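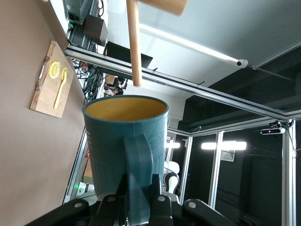 Retirement Cupcake Box, 20 count

I started making these when my neighbor Jeanie Aitken left the post office and her daughter wanted something easier than a big cake. No knives, no plates, no standing in line while somebody tries to cut even slices. People just took one and went back to talking. I've had this box on my order list ever since, and it's become my favorite thing to bake in January, when everybody seems to retire at once!

What you get

20 cupcakes in one sturdy window box, all one flavor or split down the middle between two. Each one gets a swirl of buttercream and a flat sugar topper. I write the toppers by hand, so the lettering will look like a person did it (a person with decent handwriting, I hope). Most people go for the retiree's name on a few and then little things from the job on the others. I've done mail trucks, rulers, stethoscopes, and for Henk Dekker a whole set of tiny wrenches that took me till midnight and that I would happily do again.

Flavors

Vanilla bean
Lemon with raspberry filling
Dark chocolate
Carrot with cream cheese frosting
Coffee and walnut

The lemon is the one I'd pick for a spring or summer lunch. It's sharp, though – if your crowd likes things sweet, go half lemon and half vanilla. Carrot needs to stay in the fridge until an hour before you serve it.

Colors and messages

Send me a color or two when you order. A photo of the invitation works great if you have one. Toppers hold up to 18 characters including spaces, so "Happy Retirement" fits and "Happy Retirement Donnie" doesn't (I put Donnie on his own cupcake and everyone was happy). Very deep reds and blacks can stain lips a bit, so I usually talk people into a softer shade for office parties.

Ordering

I need 3 weeks for custom toppers. Plain swirls I can sometimes do faster, so ask anyway. Pickup is from my kitchen door, mornings only, and I'll text you the address once you've paid the deposit. Please bring a car with a flat spot in it! Laps are not flat, and neither are most back seats.

Allergies

Everything is baked in a home kitchen where I use wheat, eggs, milk, and nuts every week. I can leave the walnuts off the coffee ones, but I can't promise any box is nut free.

Need more than one box? Two or three is no trouble. For anything bigger, write to me first and I'll check the oven calendar before you pay anything.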